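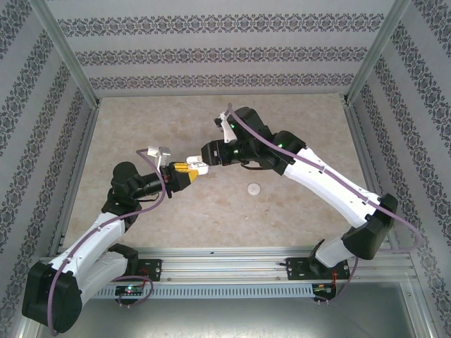

Posted by ledgerfern in Smart City & Civic Tech, March

Kemetti put out its year-end numbers. Citizen reports up 41 percent, four new city contracts, and the word "ecosystem" more often than I could stand. Pidedstead is one of the four. I live in Pidedstead. Has anyone gotten a pothole fixed with this thing?

mossbracket
Reports going up 41 percent could mean the app is popular or that the roads are worse. The release leaves it open.

dalisay_dan
I work for the city of Dalisay, we've had it 18 months. It's fine. Tickets go to the right department now, and before they all went to Parks. Parks was very happy about the switch.

ledgerfern
Fine as in closed, or fine as in routed?

dalisay_dan
Routed. Closing them takes a crew and a truck, and Kemetti doesn't sell trucks.

quarterpast9
I'll stick up for them. I reported a dead streetlight on a Sunday and it was lit by Wednesday. Under the old phone line I'd still be on hold.

mossbracket
One streetlight, noted. Skorer did the same job for less and we dropped them after a year.

quarterpast9
Skorer logged me out every time I attached a photo. Cheaper, sure. So is yelling out the window.

tollbooth_annie
Does the 560 in the headline mean agencies or individual logins? The second paragraph says "560 partners" and then it's "users" further down.

dalisay_dan
Logins, I'd bet. I have two of them.

ledgerfern
So you're a growth market.

mossbracket
Still waiting on the pothole answer btw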